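Parallel gripper or multi-finger hands for clothes? – Manipulation Hardware

4 min read · 20 replies · 6 shares

trurner_bench
We have 2 setups to choose between for a garment project, one with multi-finger hands on both arms and one with a two-finger gripper and a wrist camera. The task is taking jackets off a rack and putting them back. I lean toward the hands because they can pinch a collar and hold a sleeve at the same time. 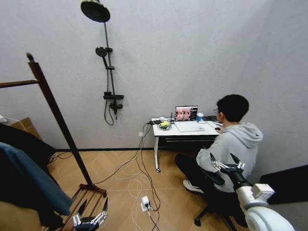 My worry is the controller. Retargeting from the glove is fine for big motions, but thumb position drifts and I recalibrate every 20 minutes. Anyone running Turnum firmware seeing the same?

Wekuvholm
Yes, same drift. We went back to two fingers for cloth. Fewer joints to tune, and the operators picked it up in an afternoon.

tahiri_k
Disagree. Two fingers are fine until the jacket slides off the bar, then you need to regrasp and you lose the time you saved. Did you log regrasps at all?

Wekuvholm
We did. 6 regrasps in our worst session, mostly on hoods. I don't call that a deal breaker.

trurner_bench
OK, so I have been looking at the wrist view on the gripper side. Both fingertips stay in view, and I can see how the fabric hangs behind them.

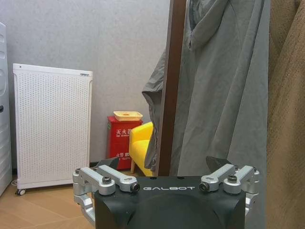

What I don't get from that angle is depth on soft gray fabric against a gray wall. Stereo might help, or a second camera on the head.

tahiri_k
Use the head camera for the approach and the wrist for the last bit. Still think you should fix the hands first – try locking two of the fingers.

Wekuvholm
Locking fingers turns it into an expensive gripper.

trurner_bench
Maybe. I'll try it and post the regrasp numbers for both.

Related threads
Glove calibration on Turnum firmware
Wrist camera mounts that don't shake
Fingertip pads for thin fabric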